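Bitville Allotment Association
Minutes of the November meeting, held in the back room of the Thân café, 7.15pm

Present: Woo-jin Hong (chair), the secretary, eleven plot holders and a dog.
Apologies: the holder of plot 9, who sent a long email instead. It was taken as read by those who had read it.

1. Minutes of the last meeting
Agreed, after the word "shouting" was changed to "discussion" in item 4.

2. Water
The bill came to £1,237. The chair asked whether anyone had left a tap running in August. Silence followed. The secretary pointed out that the trough by the lower gate had been overflowing for most of the summer and that several members had admired the watercress. A new ball valve will be fitted before the spring. Until then the mains stays off, and anyone wanting water may consult the sky.

3. The hedge
The hedge on the Iltodard Lane side is now taller than the people who promised to cut it. Two quotes have been received. The first was for more money than we have. The second was written on the back of a seed packet and did not include taking anything away. Members preferred the seed packet. Woo-jin Hong will ask whether the price covers both sides of the hedge or only the one facing the contractor.
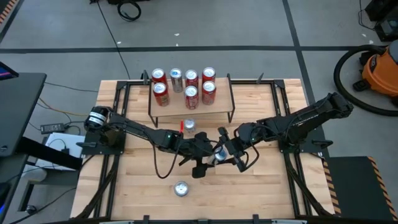 4. Rents
A rise from £30 to £35 for a half plot was proposed. It was argued that £30 had been the rent since the shed had a roof. It was argued in return that this was rather the point. Carried, with three against and one member asleep.

5. The shed roof
See above. The felt has gone at the north end and the wheelbarrows are growing moss. Horusora, the roofing people on the ring road, will look at it for nothing but will not say when. Members are asked to move their own things to the dry end, and to accept that the dry end is small.

6. Bonfires
The rule is still no fires before dusk. Plot 22 asked for a definition of dusk. The chair offered one. Plot 22 asked for it in writing. The secretary notes that it gets dark.

7. Produce show
Takings were up on last year, chiefly from cake. The marrow class will be judged by weight alone from now on, as judging by "character" led to correspondence. The chutney cup has not come back from its last winner, who believes it was given to her for good. A letter will go out, worded kindly.

8. Any other business
Manure is due at the top gate later in the month. It is for everyone. Last year 100 bags' worth had gone by lunchtime, and plot 14 has been looking very well ever since.
The gate code will change. It will not be read out at meetings again.
Someone has left a single green welly, left foot, size 8, in the shed.

The meeting closed at 9.10pm when the café wanted its chairs back. Next meeting in January, same room, bring a jumper.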